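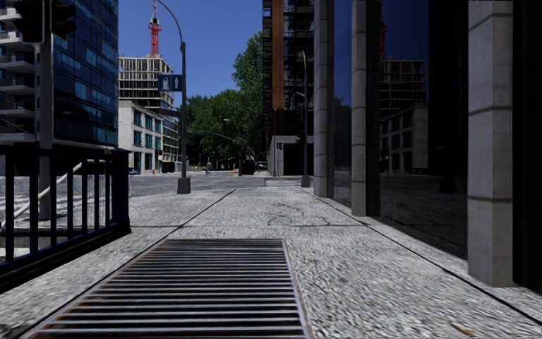 Ticket 264 – Nivavard compact, frame counter stuck, frames overlapping
Opened by: Dorothy Whiteley
Handled by: Turside workshop desk
Status: on hold, awaiting part

Reported fault
35mm plastic compact, bought second-hand in June. The counter stops at 3 and the advance wheel then turns freely. Processed film shows overlapping frames from the fourth exposure on. Same result with two makes of film.

Checks by owner
Batteries not relevant, camera is fully mechanical. Rewind crank turns during the first three advances, then stops. Leader was pushed 2 perforations on to the take-up spool before closing the back.

Reply from desk
Crank movement shows the film is being pulled at first and then slips. Please load a scrap roll with the back open, wind on until both rows of perforations sit on the sprocket, and fire the shutter between each advance.

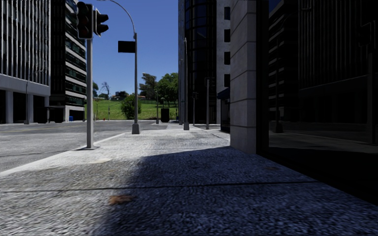

Do this in dim light if the scrap roll is to be reused. If the sprocket turns but the spool does not, the friction clutch under the spool is worn.

Update from owner
Tested as asked. Sprocket turns, spool does not. Pressing the spool down with a finger restores drive – it slips again on release.

Reply from desk
Clutch spring confirmed as the fault. The Arkirau spring is the same diameter but too short, so do not fit it. Correct part ordered from Vasić. The light seals can stay as they are.

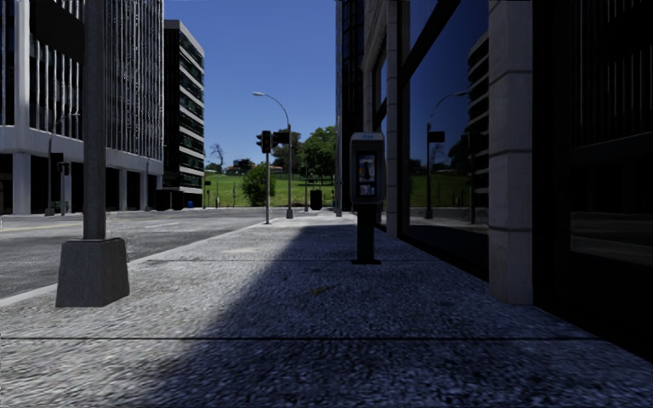

Pavement and office buildings, street to the left.

Next action: desk to post spring and fitting sheet when stock arrives. Owner to run one test roll and report the counter reading at the end.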